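Speaker notes – "The Good Sofa: Rooms We Keep for Company"
Jirkik Local History evening, 8/21/26. Slides advance on the space bar. Do not touch the mouse.

OPENING
Thank the library for the room and the fan. Say the title twice, people come in late.

Start with my grandmother's front room on Holanda Street. It was open to the public at Christmas, for funerals, and once for a man from the insurance company. The rest of the year we went past the door the way you go past a bank after hours. Pause. If they laugh, go on to the plastic covers. If they don't, go on to the plastic covers anyway.

PLASTIC COVERS
Ask for hands: who grew up with them? Wait it out. Somebody will want to tell the story about getting stuck in shorts. Let them, it's better than mine.

Point to make: the cover protected the sofa for a future guest grand enough to sit on the sofa itself. In my family that guest has not arrived. The insurance man got the plastic.

THE MONEY PART (keep it short)
Read from the Gultulska store ledger, page 281. A three-piece suite, 800 on installments, bought by a household that ate in the kitchen 365 days a year. Explain "on installments" for the younger people. Then explain it again, with feeling.

Washington Figueiredo found this ledger under a pile of seed catalogs and should be thanked by name. He will pretend to be embarrassed.

THE ROOM MOVES TO THE BACK
Next slide. The front parlor goes, the family room comes in, and the company sofa grows a corner. Leather takes over from brocade. You wipe it with a cloth and call that housekeeping. Headrests turn up, which my grandmother would have taken as an accusation – a guest who leans back is a guest who isn't leaving.
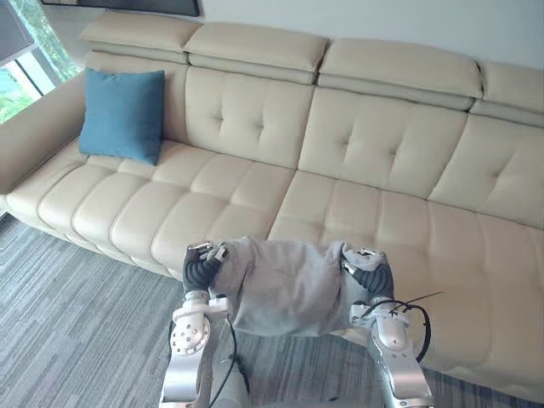
Gwion Voyle objected when I tried this section out at Ilov last August: the sectional never replaced the parlor at all, he said, because people who bought one promptly made it the new thing the kids couldn't eat on. He had been sent to the floor with his cereal as late as high school. I have no answer to this. Give it to the audience as a serious point and look thoughtful for a second.

Then say: so the rule outlived the room. Every house had one seat you had to earn.

Skip the slide of floor plans if we're past 20 minutes. I will want to show the floor plans. Skip them.

IVONE'S LETTER
Read slowly, glasses on. Ivone Peixoto writes that her mother's parlor was finally used every day the year the kitchen ceiling came down, and that the whole family sat in there with their knees together, like people waiting for a train. When the ceiling was fixed they all went back to the kitchen and closed the door behind them.

Don't add anything to this. Last time I added something.

QUESTIONS
Rhodri Rosser will ask about pianos. Short answer: yes, same idea, heavier. If he brings up doilies, refer him to Tarcísio, who has slides.

Remind them the ledger pages are on the side table, no coffee near them please. Collect the clicker from whoever has it.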